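Braltari Community Kitchen and Pantry
Progress report to the Liao Fund, second half of the grant year
Prepared by Gerardo Bañez

Sorry this is a few days behind. December ate us alive. Short version first, details after.

Where we are
Pantry open all weeks of the period except one (boiler). 64 households signed up as regulars, up from 33 at the start of the grant. Cooking classes running. Cold room finished. Evening delivery route still not right, see below.

Cold room
Done and signed off. Took longer than planned, the door came with the hinges on the wrong side and Esholm had to send another. They ate the cost of that, we didn't. Holds temperature well so far, even with people in and out on pickup afternoons. We can now say yes to dairy and greens from the wholesaler, before we had to turn most of it away by noon. Shelving is secondhand and fine. Still want a strip curtain for the doorway — small item, will come out of the repairs line.

Classes
Two sets of classes this period, both full. Thirteen people finished the first one. Second one is still going so no final number yet. Knife skills and "what to do with a bag of dried beans" were the favorites by a mile. The baking evening was too crowded, one oven, everyone waiting. Next time smaller groups or no bread.

Tianyou Qian has taken over the class planning from me and it shows. Recipes are now on one page, big type, in three languages. We're getting asked for copies by people who never came to a class.

Packing and labels

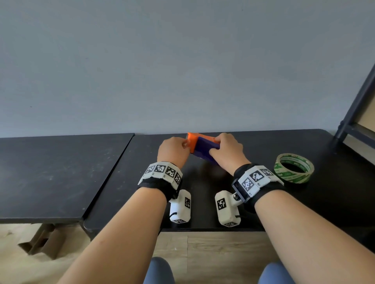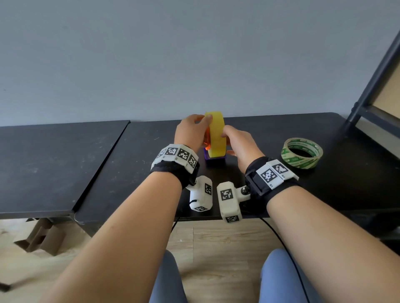
Labels were our weak spot in your last review, so this got real attention. Every bag and tub now goes out with the contents, the pack date and the common allergens written on it. We tried printed stickers first, they curled off anything that had been in the cold room, so the fix is a handwritten card taped down flat. Slower but it stays on. Tape is a bigger cost than I ever budgeted for, a thick roll of the yellow stuff like the one in the second photo costs more than the thin rolls but we're changing it less often, so I've moved us over to those. Allergen wording was checked against the guidance the county gave us and pinned up over the packing bench. No complaints about labels since the change. One about a missing bag of rice, sorted same day.

Evening route
Not going well and I'd rather say so now. We planned for two drivers, we have one and a half. Seven drop-offs were missed over the period, all made up the next morning, but thats not what people signed up for. The main trouble is the stretch past the Sornusex building, road works, no parking, long carry up the stairs. Trying three things:
shorter route, with the far end moved to mornings
a shared pickup point in the lobby of the senior housing, manager has agreed in principle
paying mileage monthly instead of quarterly, which two people told us was why they stopped driving

Will know by the next report if its working. If not I'd like to talk about moving part of the fuel money into a proper part-time post.

Money
On budget overall. Food purchases under, because donated stock was better than expected through the fall. Equipment a little over (door delay meant an extra month of rented fridge space). Full sheet attached seperately. Nothing to reallocate yet, will ask in writing before we do.

What's next
Strip curtain, see above.
Second class set wraps up, then a break, then a summer one if the school lets us keep the room.
Household survey, one page, goes out with the bags. Last time we asked too many questions and got half of them back blank.
Boiler service before the cold weather — booked.

One ask: could the next site visit be on a pickup afternoon, after 3? You'd see the line, the cold room in use and the packing all at once, and Tianyou is in the building then. Mornings are mostly me and a pallet jack.

Gerardo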